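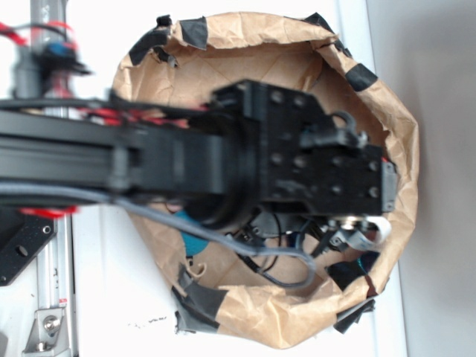 Rurkodico Giving: a review after one season of workplace donations

Our company runs a charity drive every August. There are 100 of us across two offices, and for years the drive lived in a spreadsheet that one person in payroll kept up by hand. Last summer we moved it to Rurkodico Giving, a web tool for employee donations, matching gifts and paid service hours. I was the administrator for the whole drive, so this review is mostly from that side of the desk.

Setup

Getting started took one afternoon. You upload a staff list, pick your matching rule and choose which charities people can give to. The staff list has to be in their column order, and the error message when it isn't just says "file not accepted." I had to compare my file with their sample line by line to find a swapped column. After that it loaded fine.

The matching rule screen is good. We match dollar for dollar up to a yearly cap, and I could set a separate rule for the Jodia food pantry, which gets double in August. Rules can overlap, and the screen shows which one wins. I tested it with a few fake gifts before opening the drive and the math was right each time.

Finding charities

This is the weak part. The search covers large national groups well, but small local ones are hit or miss. Wornon Youth Rowing, which our staff have supported for a long time, was not listed at all. You can request an addition, and they ask for a tax letter and a contact at the charity. Ours was approved after 19 days. That was in time, but only because I started early. If your drive supports mostly neighborhood groups, send your requests a good month ahead.

Giving

For the employee it is simple. You sign in, pick a charity, type an amount and choose payroll or card. Payroll gifts can be one-time or spread over the year. Forty of our people gave in the first year, which is better than the spreadsheet ever did, though we also sent more reminders, so I won't give the software all the credit.

Card gifts carry a processing fee. The donor can choose to cover it, and that box is checked by default. I don't like that. Two people wrote to me asking why their total was higher than what they typed. You can turn the default off in the settings, under Payments and then Display, and I would do it before you open the drive.

Service hours

Hours are logged on a separate page. An employee enters the date, the charity and the hours, and a manager approves. Mortimer Crenshaw, who manages our warehouse team, had trouble approving hours on his phone because the button sat underneath the menu bar. Support told him to turn the phone sideways, and it worked. The problem was still there when I checked last month.

The Zapata Street cleanup was our biggest group event, and for that I used the bulk entry form. It is quick - one date, one charity, check the names. I wish the same form allowed different hours for different people. Anyone who left early had to be fixed by hand afterward.

Reports

The year-end report came to $2,626 in matched gifts, and it agreed with payroll to the penny. You can export by charity, by office or by month. There is no way to hide donor names on the export, so I delete that column before sharing it with the department heads.

Support

Email only. Replies usually came the next morning and were clear. I never got a form answer.

Verdict

We renewed for a second year. The giving and matching side works well, and it saves payroll a lot of typing. The charity search needs to improve, and the phone version needs a fix. For an office much smaller than ours I would stay with a spreadsheet, as the yearly fee is the same whether you have ten people on it or a hundred.

Rating: 4 out of 5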